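자주 묻는 질문

안녕하세요, 집에서 사워도우 빵을 굽고 주말에만 조금씩 파는 Wultwood 주인장입니다. 메시지로 비슷한 질문을 많이 주셔서 한군데에 모아 봤어요. 답이 좀 수다스러워도 이해해 주세요!

Wultwood가 무슨 뜻이에요?
뜻은 없어요 ㅎㅎ 처음 키운 발효종 이름이 Wuvach였는데, 가게 이름까지 그걸로 하려니 발음이 너무 어렵다고들 해서 새로 지었어요. Wuvach는 지금도 냉장고에서 잘 살고 있고, 저희 빵은 전부 이 아이로 부풀립니다.

주문은 어떻게 하나요?
주문서는 목요일 저녁에 열려요. 한 분당 3개까지 담으실 수 있고, 수량이 다 차면 자동으로 닫힙니다. 댓글이나 전화로는 주문을 못 받아요. 제가 반죽하다가 꼭 까먹거든요...

택배도 되나요?
네, 됩니다. 다만 한여름에는 쉬어요. 작년 8월에 한 번 보냈다가 크랜베리 빵이 아주 슬픈 상태로 도착한 적이 있어서, 그 뒤로는 7월과 8월엔 직접 찾으러 오시는 분들께만 드리고 있어요.

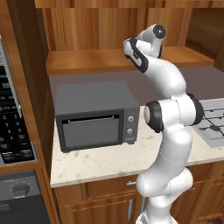
빵은 어떻게 보관해야 하나요?
그날이나 다음 날 드실 거면 자른 면을 아래로 해서 도마에 엎어 두시면 돼요. 더 오래 두실 거면 썰어서 바로 냉동하세요. 냉장실은 정말 말리고 싶어요, 빵이 금방 퍽퍽해집니다!

냉동한 빵은 어떻게 데워요?
해동하지 말고 그대로 170도 오븐에 5분이요. 토스터도 괜찮은데 저는 마른 팬에 뚜껑 덮고 약불로 굽는 걸 제일 좋아해요. 겉은 바삭하고 속은 쫄깃하고, 버터까지 올리면 말이 필요 없습니다.

신맛이 강한가요?
기본 빵은 순한 편이에요. 새콤한 걸 좋아하시면 호밀이 들어간 Dralovdale을 골라 보세요. 냉장 발효를 3일이나 해서 향이 꽤 진합니다. 처음 드시는 분들은 호불호가 갈리더라고요.

발효종을 나눠 주실 수 있나요?
그럼요. 찾으러 오실 때 작은 유리병 하나 챙겨 오시면 덜어 드려요. 병은 뜨거운 물로 한 번 헹궈서 완전히 말려 오시고, 집에 가시면 그날 안에 밀가루와 물을 같은 무게로 먹여 주세요. 하루쯤 잠잠해도 버리지 마시고요!

비건인가요?
기본 빵과 Dralovdale은 밀가루, 물, 소금, 발효종만 들어가요. 브리오슈에는 버터와 달걀이 듬뿍 들어가니 주문하실 때 확인해 주세요.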